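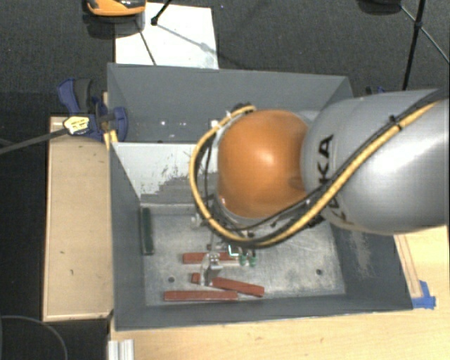 The cable always gets tired before the arm does, according to one operator on the late shift at Brirkora, and the new service plan for the bin picking cell in Losotport starts from this remark.

The cell takes bars out of an open gray bin with a KUKA arm. Until March, the cables and hoses were checked only when the cell stopped with a fault. Now they are checked after every 500 hours of work, together with the gripper and the bin itself.

The check takes 13 minutes. The technician moves the arm slowly by hand control and watches the loop of cables at the joint. It must bend freely and must not pull on the connector in any position. Cable ties are replaced if they have moved. After this the clamps at the bin are tightened, and the position of the bin is measured again from 3 points. An error of a few millimeters is enough to make the gripper touch the wall, and the cell has had such stops before.

Marks on the walls of the bin are written down in the service book, but they are not painted over. Brirkora wants to see if new ones appear in the same place.

In the first test after the change, the cell made 239 picks without a stop. The test used bars lying flat and also bars resting across each other, which are more difficult for the gripper.

The service plan was prepared with Wotora, the company that supplied the cable set. A second cell, at the Nava site, will get the same plan when its new hoses are mounted.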